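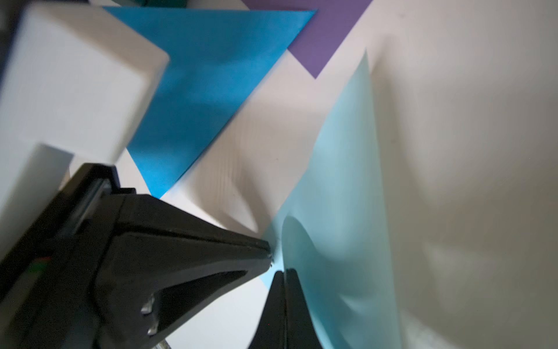 April, started just after 9.

Folding and sorting for the Binholm job, second go. The first go was slow because the two blues kept getting muddled once they were folded, and a folded edge of one looks much like a folded edge of the other under the lamp at the back. Side by side there is no confusing them. The light blue is pale enough to pass for mint in places, and the vivid blue next to the white block shows up from across the room. So the rule from now on is to keep one of each open while sorting and hold anything doubtful against them before it goes on a pile.

Left the white block alone. It has the step in its side and the rounded corners, so it is no use as a straight edge, and I would ask everyone to stop trying to square sheets up against it. Use the steel rule. Jonas lost most of a morning to this last month and has said so in the previous entry, at length.

Folds. Corner to corner first, press from the middle outwards, then turn. If you press from the corner inwards the spare creeps along and you end up with a small ridge that will not go away. Tried it both ways on offcuts and kept the offcuts — they are in the envelope pinned inside the cupboard door. Thumbnail is fine for the light blue. For the vivid blue use the bone folder with a scrap laid over the crease, otherwise it leaves a shiny line. A second pass makes no difference that I can see.

Trim after folding. I know the Lutitz sheet of instructions says before. Their stock is cut closer than ours and they can get away with it.

Timings, for the quote: a batch of 66 took 11 minutes with everything laid out and nobody talking to me. Second batch was slower, did not write it down, phone rang twice. Full order is 3,335, so it wants splitting between at least two people and spreading over more than one sitting. My thumbs were sore by dinner.

Stock. Calimlim can supply the light blue again but not until the end of the month. Zematel have the vivid blue on the shelf in a slightly bigger size, same price. Bigger means more trimming, but it also means we can lose the dented corners that turned up in the last pack, so I am inclined to take it. Jonas Camenzind to ring them and get a sample before we commit. Do not open the new pack until the old one is used up, the shade may not match.

Things to sort out:
Lamp at the back needs a whiter bulb.
Second bone folder, the one with the chip is scratching.
Flat box with a lid for finished pieces, they curl if left out overnight.
Ask Binholm whether they want the two colours packed together or apart. Jonas thinks apart. I have nothing in writing either way.

Stopped at half past four. Finished pieces are under the heavy atlas, please leave it on top of them until I am back in.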